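Sindlow heated underblanket – set-up, section 2

Before you start
Read this bit first. Mattress must be dry. Do not use on a waterbed or with a folding bed.

1. Strip the bed right down to the mattress.
2. Lay the Sindlow flat, label side up, cable end at the pillow. Top edge sits 22 cm below the headboard or wall.
3. Pull the corner straps under the mattress and clip them. Snug – not tight. No creases.
4. Push the controller plug into the socket on the blanket untill it clicks.
5. Plug into the wall. Not an extension lead.
6. Set to 2, leave for an hour, then feel for cold patches. If you find one, switch off and ring the Wurnby service desk.
7. Switch off, unplug. Make the bed as normal.

Note: cotton sheets are best. Fitted sheet goes over the blanket, never under it.
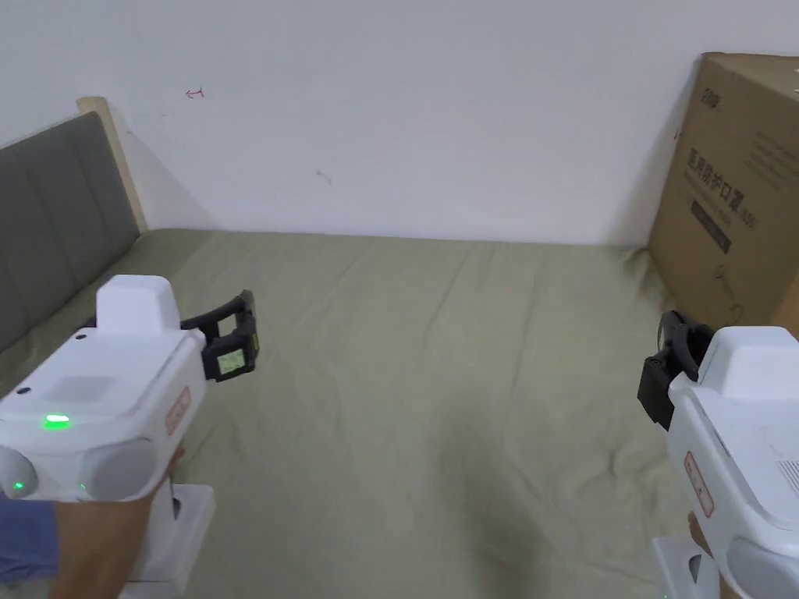 Fig. 4 – Bed with green sheet on

CAUTION
Do not pin. Do not iron. Do not use it folded or rucked up.
Keep heavy things off the bed when its on – cases, boxes, piles of coats.
Not for babies or anyone who can't feel heat.

Washing
Unplug the controller first. Gentle wash, no spin over 100. Line dry, flat if you can. Do not tumble dry.

Spare straps: ask for Jescombe pack 85. The older Vidmar clips do not fit this model.

Storing (July or whenever you stop using it) – roll, dont fold.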